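The town of Harnside has 2,000 residents and, every October, one argument: what counts as a pickle. The annual Pickle Fair began with 18 entries and a tent that leaked. Last year it drew 200, among them a jar labeled Pasta, which turned out to contain pasta.
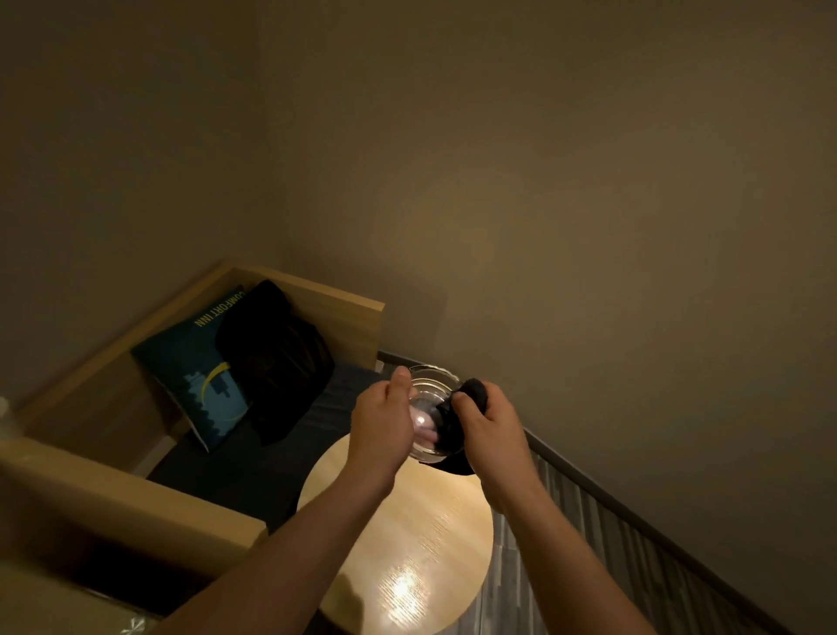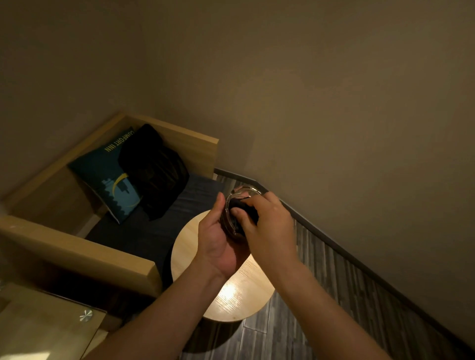
Vinegar people and brine people do not sit together at the fair. The Sutherland Road crowd swears by brine, three weeks in a cold pantry, and regards vinegar as a kind of cheating. On one point the two camps agree – clear glass, small enough to hold in two hands, so a judge can glare at the contents before risking a bite. Entries in crocks lose marks.

The pasta took 19th place. Its maker has already entered again, this time in the relish class.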